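Two-arm handling cells: good practice for thin-film bags

Gallery page, Stalum cell notes, section 4

Thin plastic film is covered by its own part of the Stalum bench rules. It stretches, folds over the fingers and hides what it holds, so limits written for rigid parts do not carry over. The views come from the wrists and from the fixed position.
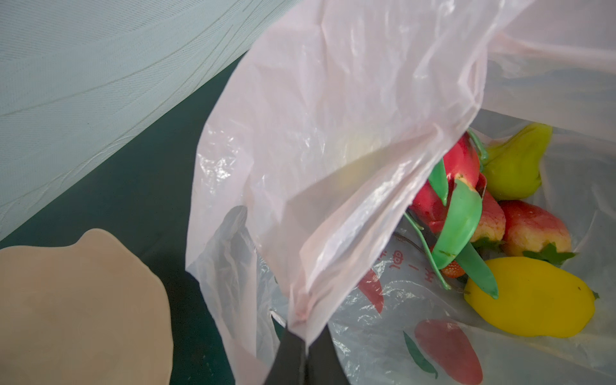
Rim grip, wrist view. Rule 4.1: take the film at the edge and keep the mouth of the bag in sight.
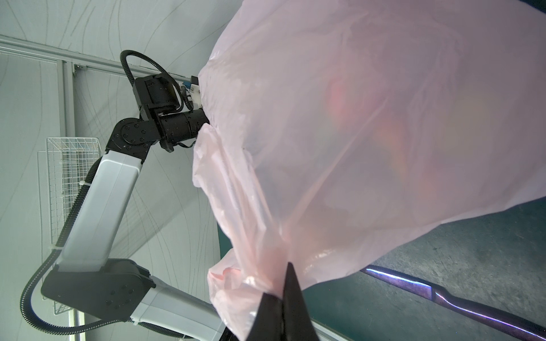
Gathered neck held by one finger tip, second arm against the side of the bag. Rule 4.3 applies whenever both arms are within reach of the same film.

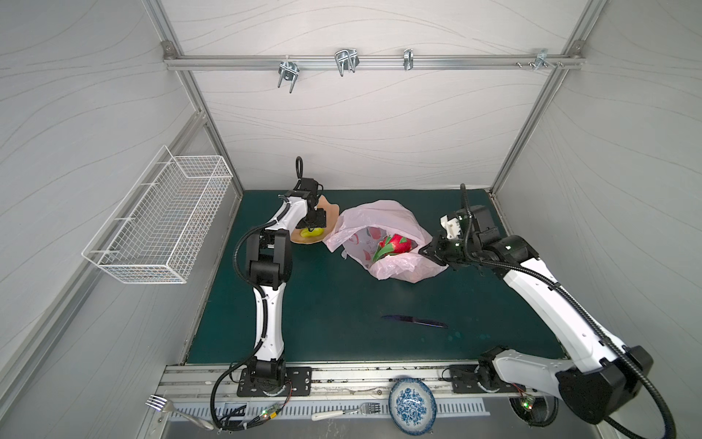

Fixed view, both arms over the work surface. Rule 4.6 deals with knives and forks left within the cell.

Speed in shared space is capped at 100 mm/s under Rule 4.3, and at 400 mm/s elsewhere. The cap is set in the controller and may not be raised from the operator's panel. Film must be released before either arm returns to its rest position - a trailing edge can catch on a joint or a cable clip.

Blades are logged by position before a run starts. If a blade has moved, the run is stopped and the log is closed under code 448. Code 449 is kept for torn film.

Drafted by Mac an tSaoi. Comments on section 4 go to the Teron bench desk.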